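Notebook, Family and Relationships Program, Trusbridge
January
Entry: R. Kaufmann. Copy to C. Egger.

Second session of the evening course for single parents who are considering remarriage. Start 7:15 p.m. Attendance 17, of whom five are new since the first session. The topic was the introduction of a partner to the children.

The opening exercise ran long. Participants were asked to write down what their children already know about the relationship. Several had told an older child and asked that child to keep it from a younger one. The group agreed that this places an unfair burden on the older child, and the point should be moved into the printed notes.

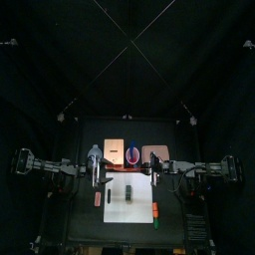
The question of timing took up most of the first hour. The Wendau handout recommends that the first meeting be short and held away from the home. Participants accepted the second part readily. Some objected to the first, as their partners live at a distance and a brief visit is hard to arrange. I suggested a shared meal with a fixed end time.

Discussion of discipline was deferred. It requires a full session.
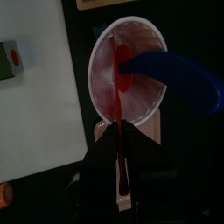
Red stick between the gripper fingers, next to the round transparent dish.

After the break, Cyrill Egger led the section on the other parent. He asked participants to draft two sentences informing a former spouse that a new partner will be meeting the children. The first drafts were mostly too long and contained apologies.

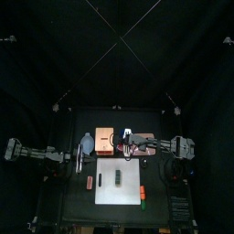 The second drafts were shorter, and three were read aloud with permission. One participant preferred not to write anything and was not pressed. C.E. to follow up privately before the next session.

Materials: the Negi workbook is adequate for teenagers but weak on children under five. The Winia cards were better received. Order five more sets. 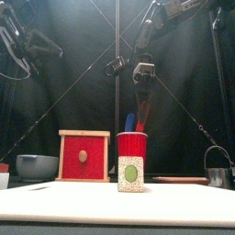
Speckled block with green oval, in front of the red cup.

To do: revise page 2 of the notes (secrets between siblings). Confirm the room until 9:30 p.m. Ask C.E. whether the session on discipline should come before the one on household money. My own preference is that it should.

R.K.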